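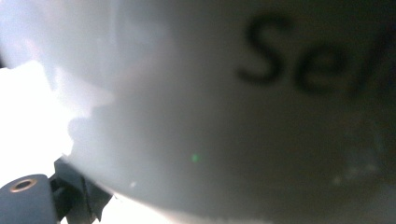
Clolau, October 2, 2026

So I finally went to one of those policy conferences! I've been writing about local politics on this blog for ages and somehow I'd never sat through a real one, with the lanyards and the bad coffee and the giant schedule you can't fold back up. The regional transit and housing forum was at the Flosent center this year, an easy bus ride from my place, so I ran out of excuses.

The big draw was supposed to be the state transportation secretary, who was listed as the opening speaker right up until Tuesday, when the program got quietly swapped. We got her deputy instead. He was fine? He read a speech. I wrote down one line from it and now I can't read my own handwriting.

The second panel was way better. Lumturie Dumitrescu, who runs the tenants' league over in Hodžić, went after the zoning bill pretty hard, and she had the page numbers to back it up. Her main gripe is section 17, the part that lets a county sit on a permit application for as long as it likes if it asks for "additional study." I had read that bill twice and skipped right over it (embarrassing, I know). There were some 132 people in the room according to the woman at the check-in desk, and I think most of them started flipping through their copies at the same moment.

Then came the lobbying workshop, which I'd signed up for mostly out of nosiness. They split us into groups of four and had us practice a meeting with a legislator's aide. You get 10 minutes, tops, and you're supposed to get your ask out in the first two. I spent mine on the Gultel bus line and never got to the ask at all. My pretend aide, Tatiana Beneš, told me very kindly that she'd enjoyed the story and had no idea what I wanted from her. Ouch, but fair!

I skipped the closing dinner because tickets cost more than my shoes, and I hear the mayor stopped by for dessert and shook a lot of hands. No announcement about whether she's running again, so keep guessing.

The zoning bill goes back to the housing panel later this month and public comment is still open. I'm going to write mine this weekend, with the ask in the first sentence this time. If you've got thoughts on section 17, leave them in the comments and I'll read them before I send it in.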